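6/12/18

I wanted to write about the studio we work in at Clistham since a long time, but always there was something more urgent. Now the January exhibition is planned and the forms are sent, so I can write about a smaller matter: the kitchen.

When I first came here I thought that a shared kitchen is only a place where you make tea. Eleven months later I can say it is the most difficult room in the building. We are five people who paint, sew and print, and we all come from houses with different rules. Şengül Polat rinses everything before she washes it. Iman Abdelaziz fills the sink and lets things soak. In my mother's house a plate was dried and put in the cupboard at once, and until now I feel a little guilty when I leave one out on the mat.

So last month we made an agreement. It is very short. Wash what you used before you go home, keep the right side of the counter for dry things, and write on the paper when something is nearly finished. Jomar Soriano wanted to add a fourth rule about coffee grounds, and we discussed it for 40 minutes, and in the end it was not added. (Jomar, if you read this, I voted for you.)

I must be fair and say the agreement is followed on some days and on other days it is not.
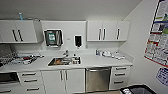 *The kitchen at Clistham, with dishes in the sink and more on the counter.*

I like the kitchen very much, even so. It is small and white, and the long counter is the best part. In my first flat in Trirerside I had a counter as wide as one chopping board, and I cooked with the pan lid on my knees. With this one, two people can prepare lunch and not touch elbows.

The part beside the sink is my weak point. Small bottles collect there. Somebody buys washing-up liquid, another person buys a different one with a nicer smell, and the first one is never thrown away. I proposed that we finish the old ones before opening a new one, and everybody agreed with me, and then Iman came back from Mercado with a new one that was on offer.

The cupboards are another subject. The left one has black handles and the right one has silver handles, and I have asked three people why and received three answers. Arnel Marquez, who was here before all of us, told me that they ran out of the black ones. For me it is useful, because I can say to a visitor "the cups are behind the silver handles" and they find them.

For the new year I would like to buy a proper rack for the plates. I saw one in Delton for 50 pounds, a bit too much for us, and the mat does its work for now. If a reader has a rack which they don't need any more, please write to me. It should be narrow - the left side of the counter is already busy enough.

Next time I will write about the exhibition, and I will try to have a photo of the big print table too.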